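Kitchen counter

A kitchen counter, also called a countertop or, in older household manuals, a work shelf, is a fixed horizontal surface at about waist height on which food is prepared, mail is sorted and arguments are held. It is usually attached to base cabinets and runs along one or more walls. A counter that stands free of the walls is called an island. One that is joined to a wall at one end is called a peninsula, a rare case of kitchen fitters borrowing correctly from geography.

Origins

For most of its history the kitchen had no counter. Work was done at a table, which could be moved, sat at, and in larger families slept under. Separate pieces of furniture held flour, plates and the wash basin, and the cook walked between them all day. The continuous counter came with the fitted kitchen, whose promoters measured how far the cook walked and were shocked by it. Cooks had been mentioning the matter for some time.

The change was uneven. In her study of farmhouse kitchens in the Herkside district, Dagmar Ondrejka found tables and counters in use side by side for a full generation, with the counter given over to the radio and the table still doing the work. Several households in her survey had built the new surface to the plans supplied and then put a cloth on it.

Height

The height of the counter has been a source of complaint for as long as it has had one. A surface that suits chopping is too low for washing up and too high for kneading, and a surface that suits one member of a household will punish another. Fitters settled on a single height because a single height is easy to fit.

Some makers tried to do better. The Hanach works offered a counter in three levels, joined by small steps in the surface. Bakers liked it. Everyone else slid a full pan along it once and wrote to the company. The stepped model was withdrawn, though examples survive in Griltport, where a builder had bought 44 of them at a discount and put them in an apartment block.

Materials

Wood was the first common choice and has never gone away. It is kind to knives, can be sanded, and holds the memory of every beet. Linoleum, tile and sheet metal all had their seasons. Tile is remembered chiefly for its grout. Laminate, made of layers of paper and resin pressed together, brought the easily wiped counter within reach of ordinary budgets and allowed people to own a surface patterned like any other surface.

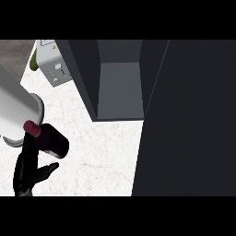
Marble has the longest pedigree and the most nervous owners. It stays cool, so pastry cooks prize it, and it is marked by lemon juice, vinegar, wine and tomatoes, so most other cooks spend their evenings holding a cloth. The trade term for this damage is etching. Sellers prefer "patina," a word that tends to come up after the deposit has been paid. Granite is tougher and heavier, and engineered stone was developed for buyers who wanted the look of rock without its temperament.

Use

The counter's stated purpose is the preparation of food. Indrek Laur, whose book Flat Places treats the subject at greater length than some reviewers thought wise, argued that its real purpose is storage of the undecided: keys, coupons, a single battery, fruit nobody chose. He held that clutter grows to fill whatever counter is provided, and that adding an island only gives it somewhere to spread.

Silvia Kuruc disputed this in a reply that ran to 35 pages. She pointed out that small appliances take up most of the lost space, and that many are kept in view on the grounds that they will be used more if they are seen. Her own remedy, the so-called appliance garage, is a cupboard with a rolling door that sits on the counter. Critics noted that it also takes up counter space — Kuruc did not reply to this at any length.

See also

Backsplash
Breakfast bar
Butcher block
Trivet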